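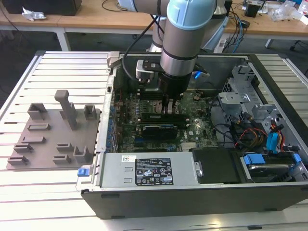

What is a police blotter? It is a running record of the calls, arrests and incidents a police department handles, usually kept in the order they came in.

The town of Omska has printed its blotter in the Riedl Courier for 783 issues, at two columns each. Most entries run to a single sentence, and loose dogs get longer ones.

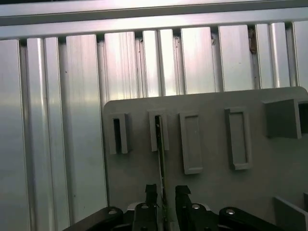 Who decides what gets printed? The desk sergeant releases the log and an editor trims it, taking out the names of minors and most of the adjectives.

An entry reports an allegation. Corrections appear at the bottom of the column in smaller type, where the wrongly accused may find them with a magnifying glass. 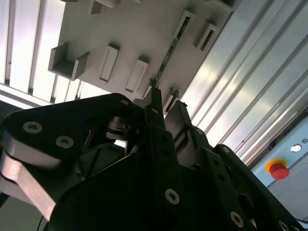 Helju Dzene has complained that the column names people at arrest and loses interest by the time charges are dropped. The Courier added a line on case outcomes in October.

Related articles
Arrest log
Court calendar
Dispatch code
Ura County Sheriff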